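The pen problem

A fountain pen is a bad object for a robot. The barrel is smooth and nearly cylindrical, so it rolls when touched off center and rotates in the grip when held. The nib is thin and bends under a load that a person would hardly feel. A cap has to be aligned with the barrel before it will go on at all. Any policy that handles pens well has to know which way the object points, and most grasping policies trained on boxes and cans have never been asked.

That gap is what the Odero group set out to measure. Its members had a working manipulation stack and a large store of demonstrations. They also had a failure they could not explain: a policy that picked up pens reliably and then tried to cap the wrong end in a large share of attempts. The first theory was camera resolution. A sharper sensor was installed, and the error rate did not move.

The second theory was the data. Operators teaching the robot by teleoperation tend to pick up a pen the way they would at a desk, with the nib in the same direction each time. The policy had learned that habit as if it were a property of pens. Across 3046 demonstrations in the original set, the nib pointed away from the robot's base in nearly all of them. When a pen was laid the other way, the network had little to go on.

The fix, which the group calls Larkatano, changes how demonstrations are collected and leaves the network architecture alone. Before each episode a script assigns every pen a heading drawn from a uniform distribution, and the operator lays out the table to match. Caps are placed separately, away from their barrels. Pens of more than one type share the workspace, so that color alone cannot stand in for shape. The operator then completes the task with whatever wrist angle the layout demands, including the awkward ones.

A second change concerns what the policy is asked to predict. Along with the next motion, it outputs an estimate of the long axis of the held object and a sign for which end carries the nib. The sign is supervised only while the object is in the gripper, when the wrist camera has its closest look at it. The estimate is carried forward through the rest of the episode and corrected if later views disagree.
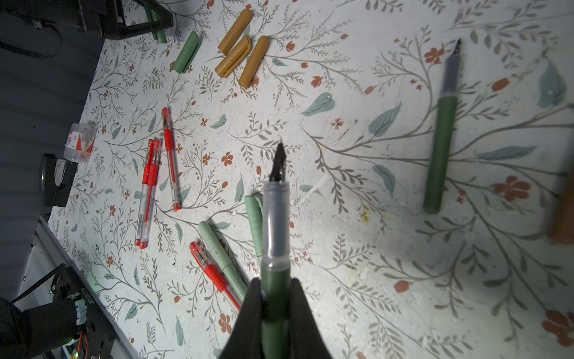
Imelda Ocampo thinks the sign output is doing less than the paper claims. Her objection is that a policy trained on uniform headings should recover the direction by itself, and that the extra output mainly makes the result easier to inspect. She would like to see the comparison run on objects whose two ends differ less than a nib and a barrel do.

The published numbers give her some support. The new training set holds 1579 demonstrations, close to half the size of the old one. Trained on it without the sign output, the policy made wrong-end errors in 11 of 300 test trials. With the output added, the count fell to six. Both figures are far below the 74 recorded for the original policy on the same layouts, and the difference between them is small enough that a repeat with fresh seeds could close it.

Josué Magalhães, who ran the trials, reads the table differently. In his view the main gain is in recovery. When a pen slipped and turned in the fingers, the version with the sign output more often stopped and regrasped, while the version without it tended to carry on with a stale plan. Regrasps were logged but were not a planned measure, so the paper reports them in an appendix and draws no conclusion.

Slip remains the largest source of failure. Two flat fingers meet a round barrel along narrow strips of contact, and a light push on the nib end applies enough torque to turn it. More grip force helps up to a point, after which the barrel squeezes out. The group has tried softer pads and plans to test a shallow groove.

A smaller follow-up set, 1259 episodes covering capping only, is due for release in August.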